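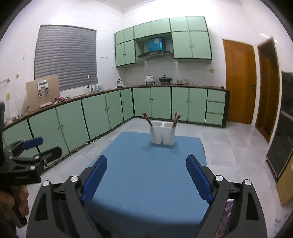
Kitchen, chopsticks in their holder, blue cloth on.

02/02/2019

Quick one, dinner's late already and I've still got the rice to do.

Kitchen day. Finally. Been putting it off since before Christmas and then this morning couldn't find a single matching pair for my noodles, ate them with a fork, felt cross about it until eleven. So that was the push. Did the chopsticks first because it's a small job and I wanted one thing properly finished before I lost interest. (I know me.)

Blue cloth on the square table. It's the smooth one, shows every crumb, but it's good for sorting on because you can see what you've got. The one I like is the checked but that's in the wash and has been in the wash for a week if I'm truthful. Must hang it up tonight. MUST.

Two cup holder, the white one. I used to have a tall tin one from Brinia, the homeware place in Skerkirent, and it fell over if you so much as breathed. Chopsticks all down the back of the cooker. One is probably still there. The white one is only plastic but it's square and it stays put and I can stick my hand in to wash it, couldn't do that with the tin. Paid 300 for it at the time, in the old money jar coins, took me ages at the till and a queue behind me. Worth it.

Didn't touch the counter. Well, moved the cloths off it and then put them back. The board is still propped up on the left by the window with that clip thing on it. Jars at the far end want going through, I'm fairly sure there are two lots of star anise and no cumin. Another day. Shutter wants dusting too, every single slat, no thank you.

Right, so then the holder got emptied and I had a proper look.

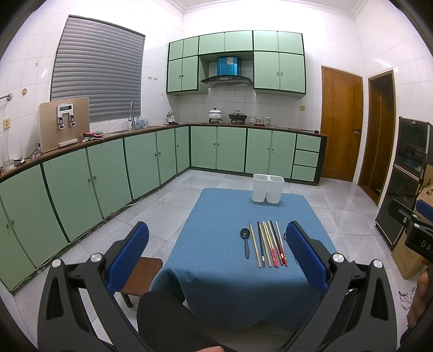

Holder emptied out, black spoon and the odd sticks in a row.

The black spoon. Why does it live with the chopsticks? It's too long for the drawer is why, the drawer sticks if you lay it flat and won't shut if you don't. So it's been in with them for months tipping everything to one side. Tried it in the wok, tried it hanging off the hood (nothing to hang it from, obviously). Going in the jug by the cooker, final answer. Until I need the jug.

The mix is a bit of a mess. Plain ones, black ones, red ones. The plain brown ones are the everyday ones, I bought the big pack at Stuvumstead market and they've lasted, though a few have gone furry at the tips and I keep picking them out and then putting them back in instead of the bin. Threw some today. Actual bin, lid down. The rest are the odds and I laid them out in a row, thinking I'd find it was all pairs after all and I'd been fussing over nothing.

Not quite!

Had to stop halfway for the post, parcel for next door again, then the phone went, then forgot what I was doing and wiped the cooker top instead. Came back and the kettle had boiled itself and gone quiet. Tea. Left the tea on the side. Cold tea. Carried on.

Also sat down on the little dark stool for a bit and it wobbles worse than it did. One leg. Needs a felt pad or a fold of card, put it on the list. The list is now longer than the kitchen. Floor wants a mop as well, those speckled tiles hide everything which I used to think was a good point about them.

Moved the sticks about to see them better, spread them into a fan, thin ends together. Much easier like that. You look at the handles and not the tips. Should of done that first time. 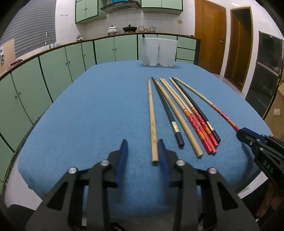

Fanned out to check the handles. Reds to the right, mostly.

So, the black ones. Both have a shiny band up near the end, which is a good sign, and I'm calling them a pair. If they're not they can get used to each other.

The red ones are my favourites, little white blossoms and the orange stripes, far too nice for instant noodles and I use them for instant noodles. Cream at the eating end so they show soy sauce if you leave them. I do leave them. New rule, rinse straight after. I give it till March.

The plain bamboo ones are the trouble. One's got a square end and the other's more rounded and a bit more golden, so they are not the same thing at all, they've just been living together. I remember the set they came in, paper sleeve with a crane on it, and I thought the whole set had gone in the move from Skerkirent. Looked in the drawers, top one, middle one, then the bottom one with the string and the candles. No partners. Found the good peeler though! Thought I'd lost that. So not a wasted hour.

Will use them for stirring paint or holding up the tomato plants, or most likely they'll go back in the holder and I'll get cross again some other morning with a bowl going cold.

Everyday ones one side, nice ones the other, that's the plan. Wash first. Hot water, bit of vinegar, laid out on a tea towel and not shoved in the cup damp, which is how the furry ones got furry I think.

Shopping: cumin, felt pads, sponges, white vinegar (nearly out), spring onions. Bus to Stuvumstead is the 663 now, they've changed it, don't stand at the wrong stop again like a lemon.

Also ring about the tap washer. Also the checked cloth, out of the machine, tonight.

Rice on. The white pot, small ring, don't wander off. Ate a biscuit while writing this so not even that hungry. Back aches. Jars tommorow maybe, if it's raining, if it's not then I'm going out.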